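Equipment Planning for a Tabletop Manipulation Bench
Student project report, Group 4
Submitted June 24, 2022

1. Purpose

The department asked for a costed plan for a second manipulation bench, to be used by third-year students from December. The first bench was put together over several years out of whatever money was left at the end of term, and no complete list of its parts existed. Our task was to write that list, price it at today's rates, and say which items should be bought new, which could be shared and which could be left out.

The report covers one arm, its gripper and wrist camera, the table, cabling, and the household items used as task objects. It does not cover the workstation, which comes from a separate budget.

2. Method

We worked from the existing bench. Each item was entered in a spreadsheet under one of four headings: fixed equipment, wear parts, task objects, and sundries. Prices came from written quotations where a supplier would give one and from catalogue pages where it would not. Domton and Tevar both quoted for the mounting hardware. Mamani quoted for cables only. The Pluststead catalogue was used for the table and for small fixings.

Delivery was entered as its own line. In an early draft we had folded it into the item prices, and this made the two quotations impossible to compare.

3. Bench layout

Table size was the first thing to settle, as it drives the cost of the frame and the floor space needed. A small table is cheaper, but the arm has to share it with the task objects, and a kitchen task needs at least one appliance that stays put.
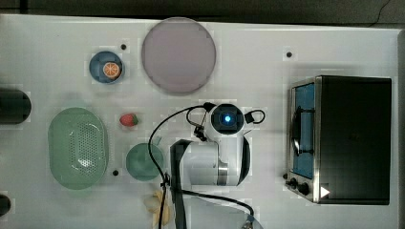
Figure 1. Work surface from overhead, with the arm in the middle, the toaster oven on the right and the smaller task objects to the left.

The oven takes up most of one side and the arm needs clear space around the wrist. What is left has to hold the plate, bowls, basket and food items with enough room between them for the gripper to come down. We tried a narrower table on paper and could not make it work without giving up the oven. The plan therefore keeps a full-width top in plain white, which also saves buying a separate background sheet.

Cable management was missing from every earlier estimate we were shown. Loops of cable near the wrist can cross the work area and reach the objects. We have added clips, sleeving and one spare set of leads, quoted by Mamani at 30 pounds for the set.

4. Cost summary

Fixed equipment excluding the arm: 2558 pounds
Wear parts, first year: 558 pounds
Task objects and sundries: 374 pounds

The arm is listed separately because the department may move one across from the teaching store. If it does, the figures above are the whole request. If it does not, the arm will need its own application.

Domton was cheaper than Tevar on the mounting hardware before delivery and dearer after it. The difference was small. We recommend Tevar on the grounds that its quotation included replacement bolts and a longer return period.

5. Task objects
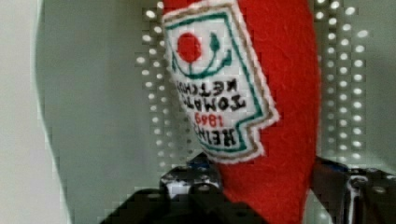 Task objects are the cheapest heading and the one most often left to chance. They were previously bought one at a time from petty cash, with no record of size or material, so a lost object could not be replaced by a matching one. We propose buying them in a single order, with a spare of each soft item. Soft items are worth having in the set: the felt ketchup bottle gives where the fingers press on it, and a gripper setting chosen on a hard bowl should not be assumed to suit it. The order should therefore include both kinds, and the spreadsheet now has a column for material.

Real food was considered and rejected on grounds of cleaning and weekly cost. Play food is sold in sets, and the sets we priced included several pieces too small to be of use. Buying single pieces costs more per item but less in total.

6. Wear parts

Finger pads, wrist cables and camera leads are treated as wear parts. We had no failure records to work from, so the first-year figure allows one full replacement of each. Ulises Guzmán, who supervised the project, asked that this line be reviewed after two terms and we have marked it so in the spreadsheet. A fault log should be kept from the first day of use. A single sheet with date, part and action taken would be enough.

7. Recommendations

Place the table and frame order first, as these have the longest delivery time.
Order mounting hardware from Tevar and cables from Mamani.
Buy all task objects in one order and record size and material on arrival.
Confirm the position on the arm before any other money is committed.

8. Open points

Tevar's quotation does not state whether VAT is included on the replacement bolts. We have written to ask. The power supply to the second room has not been checked against the oven and the arm running together, and Estates should be asked to do this before the table is installed.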